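Hanging mics for a musical in a 133-seat hall

Skarivness
We open a musical in August with a cast of children and no body mics. The hall seats 133 and the band is on the floor, stage left. Would two hanging condensers over the apron carry the chorus?

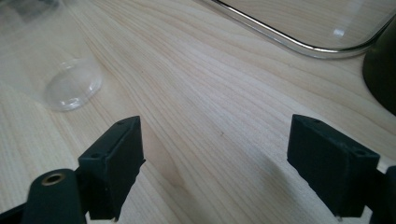

Pale wood grain, close up.

Masden
Chorus yes, solos no. Hang them forward of the band and roll off below 100 Hz. If the soloists get lost, cut the band first - a dip at 3000 Hz on the keyboard helps the words.

Vorkusus
We used boundary mics on the stage edge. Fine until the tap number.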